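Small repairs, long memory

Yakubu Anozie opened his repair shop in Flallham with a borrowed workbench and 15 customers, most of them neighbors. Today people bring him lamps, stools, watering cans and garden hoses. He charges little, and sometimes he refuses the work.

"If the thing will break again in two weeks, I say it," he told me. "I don't want to sell a promise."

He grew up in Prirkent, in a house where his mother kept a box of screws under the bed. Throwing away was almost an insult there.
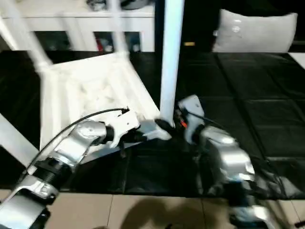

Rashidi, listening from the door, objected that most people are simply tired, and a new lamp costs less than an afternoon of waiting. Anozie did not argue. He agreed that time is a price too — for parents most of all.

What makes him angry is glue. He remembers when a household object was closed with screws and any person with patience could open it. "Now I must cut it," he said. "And after I cut, who will trust it?"
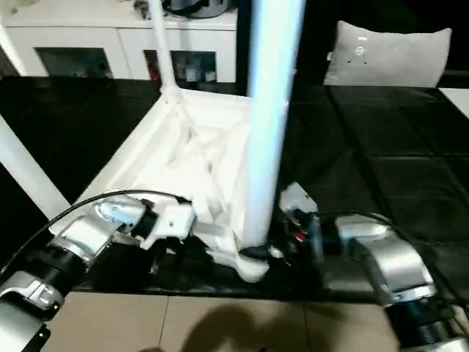
He keeps a notebook of every job, which he started in May of his first year. It has now up to 2000 lines. He writes the fault, the hours and the price, and beside some lines there is only a small cross. Those are the ones he could not save.

I asked which job he thinks of most. He took a long time to answer. It was a kitchen radio, and the owner wanted it only because her husband had painted the knob.
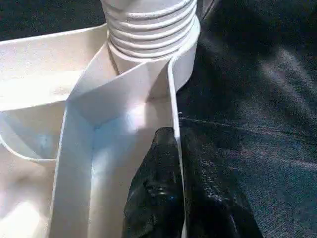

White plastic, up close.

On Saturdays he used to teach, but the room became too expensive. He would like to begin again in Clurnalik, where his sister lives. The plan is not ready and he does not like to speak of it. 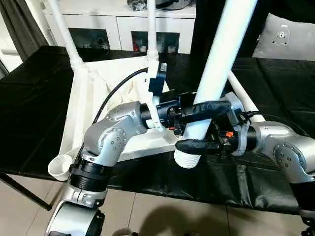 What he tells beginners

"Open it slowly, and put the screws in the order you took them." The second advice is to leave the work when you are hungry. He has broken good things before lunch.

Recent
The shoemaker's winter
Two sisters and a bakery
Who still sharpens knives?
Letters from readers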